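About Brikar

Home
What we do
Courses
About
Contact

Brikar is a small school for people who look after rooms that other people sleep in. We teach cleaning, resetting and restocking for guesthouses, rental apartments and small inns, mostly to owners who do the work themselves and to the one or two people they pay to help. The classes run in a rented house with the furniture left more or less as we found it.

You will have noticed that we don't use the phrase "guest experience" on this site. We have sat through enough talks with that phrase in the title to be wary of it. A guest arrives tired, wants to put a bag down, wants hot water and a clean glass, and wants to find the light switch in the dark. If a consultant is charging you for more than that, ask what the extra part is and ask to see it.

How we started

Ingeborg Hubmann ran a seven-room guesthouse and kept a notebook of complaints. Over several years she wrote down 297 of them. She had been told, by the people who sell such things, that guests complain about decor, about pillows, about not being greeted by name. Her notebook said otherwise. The largest group was about small surfaces: the bedside table, the bathroom shelf, and the corner where the kettle stands. Rings on the glass, a kettle with old water in it, nowhere to put a cup down, a sticky tray.

She does not claim the notebook proves anything about guests in general. It was one guesthouse in one town, and people who write complaints are a particular sort of people. But it was enough to make her doubt the checklist she had been using, which had come free with a cleaning-products order and gave the kettle corner a single line: "Check tea point."

Sombat Sangkhawat came to do a week of painting and stayed through the off season to help turn rooms around. He had worked in bigger hotels and had a low opinion of the way they trained people, which was to give them a cart, a time target and somebody faster to follow. The two of them argued a good deal about how long a room should take. They still do, and you'll hear both sides of it if you come to a class.

Brikar was the name on the gate of the first house we rented. We never got around to a better one.

What we believe, with reservations

We were advised to put a list of values on this page. We tried writing one and everything on it could have been said by a bank. So we've put down some working opinions instead, and you can decide what they're worth.

Fewer objects. Most small rooms have too many things on display, and every one of them has to be lifted, wiped under and put back. The bowl of decorative stones is a famous offender. So is the folder of local information, which in our experience goes unread and picks up tea stains.

Glass is harder work than people admit. Glass tops look good in the listing photos and show every streak under a side light. We don't tell owners to get rid of them, as plenty of them came with the house. We do teach how to clean one properly, which takes two cloths and a bit of patience, and how to look at it afterward from the height of someone sitting on the bed.

Curtains are part of the corner. If there is a curtain next to or behind the place where the kettle stands, steam and splashes are going to reach it sooner or later. We'd like to see the kettle pulled forward before it is switched on. Owners often tell us the guests will do this by themselves. We haven't met those guests.

Trays, fine. We were against trays for a long time. They seemed like one more thing to wash. Sombat changed his mind first – he pointed out that a tray lets you lift five items at once and wipe the whole surface in one go – and Ingeborg gave in the following winter. She still won't have the woven kind.

Spray bottles belong to the person cleaning. Carry yours in, carry it out, and look back once from the door. A bottle left beside a kettle will be taken for something else by somebody who has just got off a long flight.

Tidy is slower than it looks. We have no tricks for doing a room in a few minutes. There are videos that promise it, and we've watched them with a stopwatch and a good look at what was skipped.

Who teaches

Ingeborg Hubmann takes the first day, on bedrooms and surfaces. She is strict about cloths: one color for glasses and cups, another for everything else, and they never travel in the same bucket. She also reads out selections from the notebook, with the names removed. Expect to recognize your own place in at least one of them.

Sombat Sangkhawat takes the second day, on kitchens, corners and the order of work. He teaches by resetting a room badly and having the class find what he did. He's good at doing it badly. One group went the whole morning without noticing that he had put the drinking glasses away still damp, upside down on a folded cloth, and he let them have lunch before he brought it up.

There are no other teachers. From time to time we are asked when we plan to expand, and the answer is that we can't see who it would help.

The classes

Each course is two days, with a maximum of seven people. We tried a larger group once and half of them spent the afternoon standing in the hallway, watching the backs of the other half. You work in real rooms, with beds and rugs and awkward furniture. Nothing has been built for teaching. The cupboards stick and the baseboards collect dust like yours do.

The part people remember is the kettle corner, probably because they expected it to take five minutes. It takes most of the second morning. Clear the surface down to the bare top. Empty the kettle, look inside it, wipe the handle and the lid, and wipe the base dry with the plug out. Wash the glass and hold it up to the window. Clean the top, front edge last. Then everything goes back, and the handle of the kettle is turned toward the person who will pick it up.

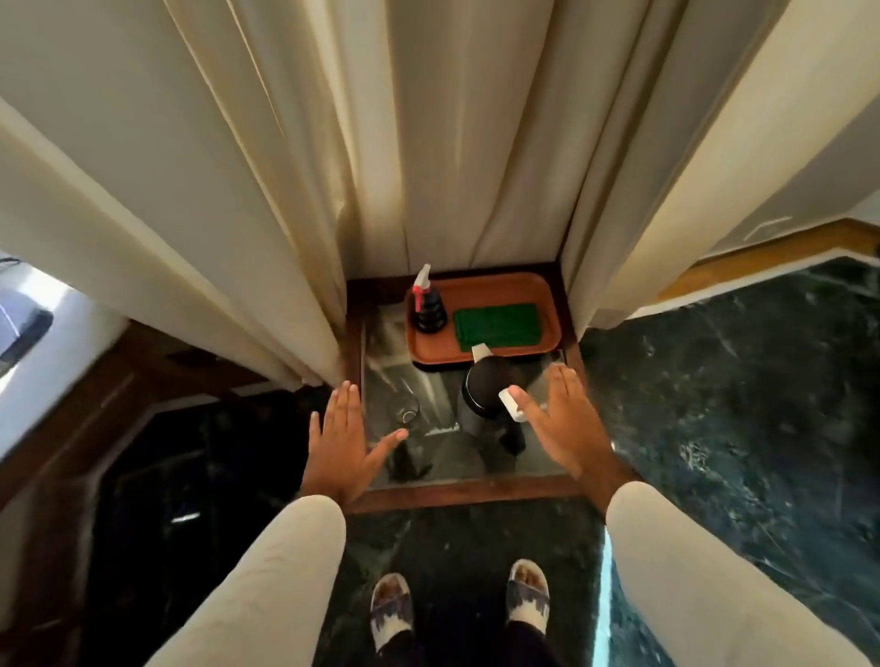

After that we ask you to sit down and reach for things as a guest would, half asleep, without looking. If your sleeve catches something, it is in the wrong place. Some students find this exercise silly and tell us so. We've kept it in, and the ones who complained are welcome to skip it.

We don't give out certificates. We used to, printed on thick cream paper, until we saw one framed in the reception of a guesthouse where the bathroom shelf would not have passed the first morning. You get a sheet of notes, two cloths and our phone number.

What we don't sell

We are offered products all the time, and it seems fair to say where we stand.

Trullura sent us a set of coated trays to try. They wiped clean well enough. They also slid on glass, and we said so, and we haven't heard back.

Pilta is a scheduling and checklist app that several of our former students use. Those with many rooms like it. Those with three rooms mostly went back to a piece of paper on the inside of a closet door. We get no commission from Pilta and would rather not be quoted in its advertising, which happened once already.

Hoani, the guesthouse next to our current building, lets us use two of its rooms when ours are full. They pay for our courses like everyone else, and we pay them for the rooms. We mention it so that you don't hear about it from someone else and wonder.

We have no cleaning products of our own. A student worked out that a branded spray would need to sell 3,000 bottles to cover the labels and the molds. Ingeborg asked what would be in it that was any better than what she buys at the supermarket, and that was the end of the meeting.

Does any of it work?

We'd like to say yes. What we have is 32 former students who answered a letter we sent out, and most of them said their mornings had become calmer and that they'd had fewer remarks about cups and glasses. Two said it had made no difference. One said the course was too long and the lunch was cold, and she was right about the lunch.

People who answer letters from their old teachers tend to be polite, so take the good replies with some caution. If you want a better test, write down your own complaints for a season before you come and for a season after, and send us both lists. We'll read them, including the second one.

Visiting and getting in touch

The house is open to visitors on Wednesday afternoons from two o'clock. You can look at the rooms, open the cupboards and ask either of us whatever you like. There's tea. Groups should call ahead, as the stairs are narrow.

Courses run year round except December, when we repaint, wash the curtains and argue about the trays. To book, use the contact page or telephone before nine in the morning. Later than that we are usually upstairs with our hands wet, and the phone is in the kitchen.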